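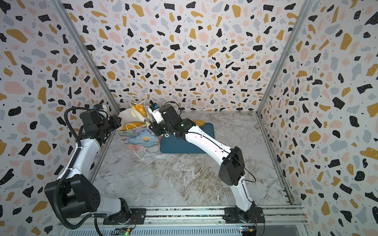

The two-arm bread-packing cell at Porasari's workshop in Araya is back on a full schedule this month after a rebuild of its cabling and a new maintenance routine, the company said. The cell had been stopping several times a shift since late summer, mostly with faults on the left arm. Both arms work from a single aluminum rail, and on a morning in November the right one had its gripper over a white paper bag with a round bun at the top, while the left arm's gripper hung open floor to its side with nothing in it. The thick corrugated conduit that loops up the outside of the left arm was the main subject of the repair.

Porasari builds small packing cells for bakeries and cafes. The Araya unit, known in the workshop as Zetinia, is where new bagging routines are tried before they go to customers. It has been running for 18 months.

Hagos Tekleab, the technician in charge of the cell, said the trouble came from how the conduit was first fitted. It had been clamped too tightly near the lower joint, so each time the arm reached toward the back wall, the slack was taken up higher along the arm and the connector at the gripper was pulled.

"It would run fine all morning and then drop out on one long reach," Tekleab said. "You'd send it home, restart, and it would be fine again. We changed the connector twice before we looked at the clamp."

The log for the cell showed 184 unplanned stops between the first fault and the rebuild. Tekleab sorted them by arm position and found that most had come with the left arm close to full stretch. The gripper was sent out for testing anyway and came back with no fault found.

The repair itself took two days. Tekleab and a second technician, Mahlet Fikre, unbolted the left arm from its mounting plate, drew out the old cable and fitted a new one with a longer loop. The lower clamp was replaced with a wider one that lets the conduit slide a little as the arm moves. They then moved the arm by hand through its whole range with the power off, watching for places where the loop might catch on a joint housing.

It caught in one place, at the wrist, when the arm was folded back toward the rail. Fikre shortened the loop slightly and they repeated the test. The arm was then run at 20 percent speed for an afternoon before it was allowed near any bread.

The control boards, which sit on the rail below the arms, were left where they are. Fikre had wanted to move them behind the rail to keep crumbs away from the connectors. That would have meant longer power leads to both arm bases, and the two technicians decided to put the change off until the next full strip-down. For now the boards are cleaned with a soft brush and a hand vacuum at the end of every shift, with the supply switched off. Compressed air is no longer used inside the enclosure. It had been blowing sesame seeds into the slots in the rail.

The right arm had fewer problems, and its wiring was checked but not replaced. Its camera was taken off, cleaned and refitted, and the arm had to be calibrated again afterward. Fikre does this with a printed target laid flat on the floor of the cell. The arm looks at the target from a series of positions and the software works out where the camera sits in relation to the gripper.

She said the step is easy to skip and has caused bad picks in the past. A camera that has turned a hair on its mount can put the gripper to one side of a roll, and the fingers then press on the crust or close on the edge of the bag.

"If anyone touches that camera, even to wipe it, they write it down and we run the target," Fikre said.

The rebuild was paid for out of the workshop's own budget. Porasari did not give a cost. Work on a customer order for Ferach, a bakery chain with shops in the region, was moved to a spare cell while Zetinia was down. Asnakech Admasu, who handles the Ferach account, said the order was delivered on the agreed date.

Ferach wants a cell that can place mixed orders in handled paper bags. Handles are hard for the arms because they fold over the opening or drop across whatever is lying next to the bag. Admasu said the current routine has one arm steady the bag when needed while the other does the loading, so a fault on either arm holds up the job.

Since the restart, the cell has followed a written maintenance sheet drawn up by Tekleab. Before the first run of the day, the operator looks over the conduit from base to wrist, checks that the indicator lights on the boards are on, and moves each arm slowly to its far position and back. The bolts on both mounting plates are checked with a torque wrench once a week. After every 70 hours of running, the gripper fingers come off and are washed, and the finger pads are replaced if they have started to shine.

The floor and the patterned wall panels are wiped down at the same time. Flour dust had been building up along the bottom of the back wall, and Fikre said the cameras picked out pale rolls less reliably there when the dust was thick.

Svetozár Zelenák, who runs the workshop, said the sheet will be supplied with new cells and sent to customers who already have one. Owners of cells built with the original clamp will be offered the wider part. They can fit it themselves if they have someone used to working on the arms, or a technician will do it at the next service visit.

Zelenák said the company had been slow to treat the stops as one problem. Each was cleared in a minute or two and went down as a minor fault, and the log was read only when Tekleab asked for it.

Saron Gebretsadik, the evening operator, now goes through the log at the end of her shift and leaves a note for the morning crew. The left arm has had one stop since the rebuild, when an emergency button was pressed during cleaning. The spare cell will stay set up for bread until the end of the year, and the next full inspection of the Zetinia conduit is due in the spring.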